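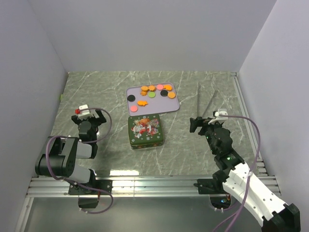

*Das lila Tablett mit den bunten Teilchen, davor die grüne Weihnachtsdose*

07.01.2018

Jedes Jahr nehme ich mir vor, die Weihnachtssachen in Ruhe wegzuräumen, mit einer Kanne Tee und ordentlich beschrifteten Kartons, und jedes Jahr stehe ich dann doch am Dreikönigstag zwischen Strohsternen und Kerzenstummeln und stopfe alles irgendwohin, wo gerade Platz ist. Diesmal habe ich mir wenigstens einen Teil davon richtig vorgenommen, und zwar den kleinsten: die Spielplätzchen aus der Kaufladenkiste und die Dosen, die dazugehören. Wer meinen Blog schon länger liest, weiß, dass ich an Dosen schlecht vorbeikomme. Wer neu hier ist: herzlich willkommen, und bitte nicht erschrecken, es wird heute ausführlich.

Der Kaufladen selbst ist aus dem Jahr 2000 und hat seitdem drei Umzüge mitgemacht. Die Waage klemmt, eine Schublade hat keinen Griff mehr, aber er wird von Advent bis weit in den Januar hinein bespielt, und wenn Besuch mit Kindern kommt, ist er das Erste, wonach gefragt wird (vor dem Kuchen!). Die kleinen Esssachen leiden dabei am meisten. Was am ersten Advent noch hübsch im Fach liegt, findet sich Anfang Januar unter dem Sofa, im Schirmständer oder in der Manteltasche einer Tante, die dann zu Hause ganz erstaunt anruft.

## Erst mal alles hinlegen

Angefangen habe ich mit dem lila Tablett. Ich liebe dieses Tablett, es hat runde Ecken und einen hochgezogenen Rand, und genau dieser Rand ist beim Sortieren Gold wert. Ich kippe immer nur eine Handvoll aus und schiebe sie ein bisschen auseinander. Mehr auf einmal hat keinen Sinn, dann verliere ich den Überblick und fange an zu stapeln, und von da ist es nicht mehr weit bis zum Zurückkippen in die Kiste.

Orange ist bei uns eindeutig die häufigste Farbe. Ich habe keine Ahnung, wie das kommt. Rund, mit Blütenrand, mit welligem Rand, und dann noch ein Fisch, der auf dem Tablett unten liegt und unter den Plätzchen ein wenig fremd aussieht. Der Fisch gehört eigentlich an die Fischtheke, aber den habe ich schon so oft aus den Süßigkeiten herausgefischt (Verzeihung), dass er von mir aus dort wohnen darf. Besonders gern mag ich das knallgrüne runde Teilchen. In unserem Kaufladen gilt es als Waldmeister und ist sündhaft teuer. Die schwarzen heißen Lakritz und bleiben liegen, wie im richtigen Leben.

Ich habe übrigens lange überlegt, ob ich nach Farbe oder nach Form sortieren soll. Im Mai hatte ich es schon einmal mit Formen versucht, Rund zu Rund, Blume zu Blume, und das hat genau einen verregneten Nachmittag gehalten. Kinder sortieren nach Farbe. Vielleicht nicht alle, aber die, die bei mir am Boden sitzen, schon. Also jetzt Farbe, und der Fisch kommt zu Orange, und damit ist die Sache für mich erledigt.

## Die Dose mit dem Weihnachtsmann

Ja, und dann die Dose. Quadratisch, dunkelgrün, auf dem Deckel der Weihnachtsmann zwischen lauter Schneeflocken, und das Muster geht an den Seiten weiter, was ich bei Blechdosen sehr schätze. Es gibt ja so viele, bei denen sich jemand mit dem Deckel große Mühe gegeben hat und dann war für den Rest wohl kein Geld mehr da. Ich habe sie auf dem Hallenflohmarkt in Prevesari gefunden, in einem Karton mit der Nummer 574, zwischen Tortenringen und einer Rührschüssel ohne Boden. Den Karton musste ich ganz nehmen, die Verkäuferin ließ da nicht mit sich reden. Acht Euro für alles. Die Tortenringe habe ich inzwischen verschenkt, die Rührschüssel steht als Blumentopf auf dem Balkon und macht das wunderbar, das Wasser läuft ja gut ab.

Eine Weile waren echte Vanillekipferl in der Dose. Das war keine gute Idee. Sie ist für Kipferl zu flach gedacht, oben bricht einem beim Schließen immer die letzte Lage, und der Puderzucker rieselt in die Rille vom Deckel, aus der man ihn bis Ostern nicht mehr herausbekommt. Für Spielplätzchen ist sie dagegen wie gemacht! Sie klappern so schön darin, und man hört sofort, wenn sich jemand heimlich an den Vorräten vergreift.

Vor dem Einräumen wische ich die Teilchen ab. Ein weiches Tuch, lauwarmes Wasser, ein kleiner Spritzer Spülmittel, mehr nicht. Dann lege ich sie auf ein Geschirrtuch, drehe sie einmal um und lasse sie über Nacht liegen. Ins Blech darf nichts Feuchtes, das habe ich mit Ausstechförmchen gelernt, deren Rostflecken heute noch den Boden einer anderen Dose zieren.

## Fächer, Tabletts und das übliche Hin und Her

Nun hatte ich mir in den Kopf gesetzt, dass zu den Dosen auch ein Kasten mit Fächern gehört. Im Haushaltswarenladen Khattak bei mir um die Ecke gibt es davon eine ganze Wand, und ich bin sicher sieben Mal hingegangen, bis ich mich entscheiden konnte. Im Netz bei Cumutent hatte ich auch geschaut, aber solche Sachen muss ich in der Hand haben. Die Fächer sollen groß genug für Kinderfinger sein und klein genug, dass nicht doch wieder alles durcheinanderrutscht.

Zum Fächerkasten gesellte sich dann noch das goldene Tablett, das sonst die Kerzen trägt. Ich finde, Gold und Lila vertragen sich viel besser, als man denkt. Das lila Tablett ist zum Ausbreiten da, und auf das goldene kommt alles, bei dem ich noch nicht weiß, wohin. Auf der grüngrau marmorierten Fläche sieht das zusammen fast festlich aus, und ich habe mich dabei ertappt, wie ich die Tabletts hin und her gerückt habe, statt weiterzusortieren.

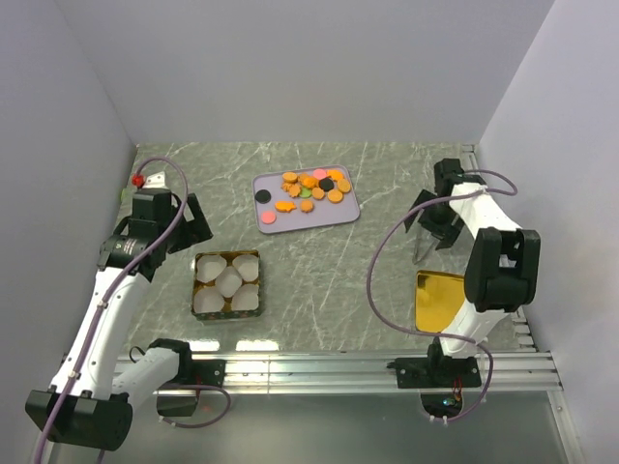 **Wie bekommt man den muffigen Geruch aus einer alten Blechdose?**

Zwei Esslöffel Natron in ein Schälchen geben, in die saubere, trockene Dose stellen und den Deckel für ein paar Tage schließen. Danach die Dose offen auslüften lassen, und falls noch etwas zu riechen ist, das Ganze mit frischem Natron wiederholen.

Das werde ich wirklich oft gefragt, deshalb steht es jetzt einmal schwarz auf weiß hier. Kaffeepulver geht auch, dann riecht die Dose eben nach Kaffee, und das mag man oder man mag es nicht. Bei Spielsachen nehme ich lieber Natron, bei der Dose für Teelichter war mir der Kaffee ganz recht.

## Wohin damit bis zum nächsten Advent

Die Kiste mit dem Kaufladenzubehör kommt bei mir in die Kammer, zweites Brett von oben. Unten hinein die schweren Sachen, also die Waage und die kleinen Konserven, darüber der Kasten mit den Fächern, und ganz zuletzt die Weihnachtsdose. Zwischen Deckel und Rand lege ich ein Blatt Butterbrotpapier, dann geht sie im Dezember leichter auf. Die Tabletts bleiben draußen, die brauche ich das ganze Jahr über: für Knöpfe, für Samentütchen, für Frühstück im Bett, wenn ich mir selbst eines mache.

Eine Liste habe ich auch geschrieben und innen an den Kistendeckel geklebt. Darauf steht, was drin ist und was fehlt. Es fehlen zum Beispiel die Brezeln, und ich habe einen Verdacht, was die Sofaritze angeht, aber dafür müsste ich das Sofa von der Wand rücken, und so weit war ich gestern Abend nicht mehr. Außerdem möchte ich noch ein paar rosa Plätzchen dazuhaben. Wir haben welche, sie sind nur immer als Erstes ausverkauft, und dann gibt es Tränen an der Kasse. Das Spielwarencafé Novell hatte vor Weihnachten lose kleine Backwaren in Gläsern stehen, da schaue ich nächste Woche vorbei.

Falls jemand von euch noch einen Griff für eine Kaufladenschublade übrig hat, weiß, ohne Porzellan, ein Loch in der Mitte: Bitte melden! Ich tausche gegen eine Dose. Die grüne gebe ich aber nicht her.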